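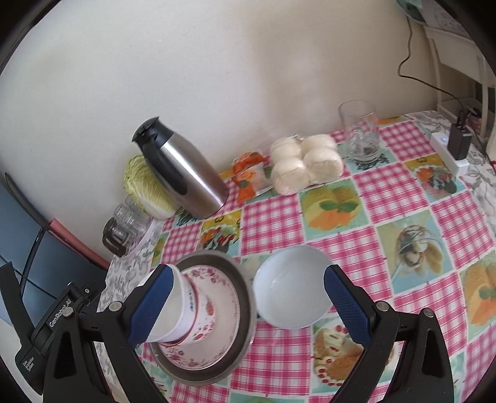
The woman who runs Gundonis has been repairing other people's outboard motors for 17 years, and she would like it known that most of them were fine until their owners had a go first. The workshop is a shed on the Tinden slipway. We talked next door in the kitchen, at a table with a pink-and-white gingham cloth and a cup with red flowers on it, turned upside down on its plate. She doesn't talk engines in the shed, she told me, as customers overhear and start agreeing.

I asked what comes in most often. "Fuel," she said. "Someone puts the motor away in October with half a tank, then rings me at Easter sounding betrayed." She drains the old stuff, cleans the carburettor and charges £60, a price she has kept low on the grounds that she will be seeing them again.

Second on the list is the water pump. The rubber impeller inside it costs very little and sulks if it's run dry, even for a few seconds. "They start it up on the drive to show a neighbour. Lovely noise. Then they've cooked it." She tells buyers to have the impeller changed every season, and reckons the ones who listen are the ones who were going to anyway.

Then there was the Drinora, a small two-stroke that spent a winter on the river bed near the Pangilinan yard. The owner wanted it going again for sentimental reasons - he had dropped it in himself. It took her 3 weekends. The bill for parts came to £1,387, and a newer motor could have been had for less. "I did tell him. He said it was a matter of principle. I've never found out which one."

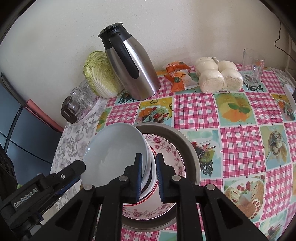

Buying second-hand

Her advice on used motors is short. Ask to see it started from cold. If the seller has kindly warmed it up before you arrive, put your hand on the cowling and go home. Look at the gearbox oil too: milky means water has got past the seals. Fresh paint on the propeller makes her suspicious, and fresh paint anywhere else makes her more so.

Does she own a boat? She does, a rowing dinghy. I asked whether she had ever thought of putting a motor on it. "I know too much," she said, and went to answer the phone, where a man with a flat battery was already explaining that he hadn't touched anything.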